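Trosdale Windowsill Grasps, release notes and data card

Maintainer: Marwa Ghoneim

Summary

Trosdale is a set of 210 hand-held gripper demonstrations of single-object picks from household windowsills. It was collected to test whether a policy trained on evenly lit tabletops (the Meken set) degrades when the target stands in front of a bright window, and how much backlit data is needed to recover.

Contents

Each episode holds wrist-view video, gripper pose at video rate, and finger opening width. Episodes are stored one per folder. Poses are expressed relative to the first video frame of the episode. No depth is included.

Method

The baseline is the Ivero policy trained on Meken only. The second condition fine-tunes the same weights on Trosdale. Both use the same image encoder and the same action horizon of 10 steps. Exposure was left on automatic during collection. We tried a fixed setting first and dropped it when objects on the sill lost most of their edges against the sky.

Result

On held-out sills the fine-tuned policy completed 83 percent of picks. Failures were mostly early closure on transparent objects. Random brightness augmentation on Meken alone did not close the gap. We have not separated the effect of backlight from the effect of clutter, and the number above should be read with that in mind.

Sample views

Wrist views from one sill with a clear bottle among the objects: fingers open in the first, bottle between the pads in the second.
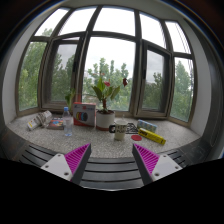
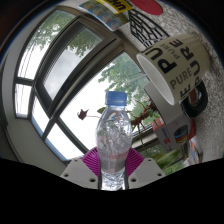 Known issues

Pose tracking drifts when bright glass fills most of the view. The 11 worst episodes are listed in drift.txt and are skipped by the default loader.

Finger width is unreliable on soft bottles, where the pads keep closing after contact.

Object labels were written by one annotator and have not been cross-checked.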